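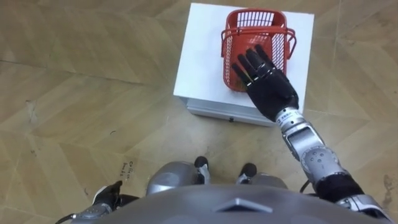

A student from the Galtden section asked at the last session why we grade failed runs at all, and whether it wouldn't be fairer to keep each team's best run and throw out the rest. The question came up twice more by email. These notes are my reply, and they replace the scoring page handed out in February.

## Unit 2: Basket handling, and what a score means

Keeping the best run is how you end up with a robot that works on video. I have read a lot of project reports in which a humanoid picks up a basket by the rim, and very few that say how often it didn't. The Prusanier report in your reading packet is typical. It claims "reliable two-handed pickup" and gives no number of attempts anywhere. Treat that sentence as worth nothing until you find the count.

Now the Seixas log, which does give counts: 1000 attempts, 267 logged as failures. That looks careful. Read the appendix before you trust it:

- An attempt was logged only after the hand had touched the basket. Runs that stopped short don't appear.
- A person could nudge the basket back into place, and the run still counted.
- Every basket was empty.

So 267 is a floor. I don't know the real figure, and neither do the authors.

### Touching is not grasping

Several of you wrote "grasp achieved" in your lab sheets when the fingertips had reached the rim. Contact is one event. Closing the fingers is another, and lifting is a third. Log them in separate columns. If your software prints "success" at contact, find the line that does it and tell me what it checks. Last term's code checked the wrist position and nothing else.

### For the Grolwood exercise

Each team runs 28 attempts with the right hand only. Write down the start position before each run. A run begins when the command is sent, even if the arm never moves. No restarts, no best-of.

Hand in the full sheet, with the bad rows left in. A team with poor results and a complete sheet can still get full marks. A sheet with 28 clean successes will be rerun with me in the room.

Read the Seixas appendix again before lab. Bring one objection to my reading of it.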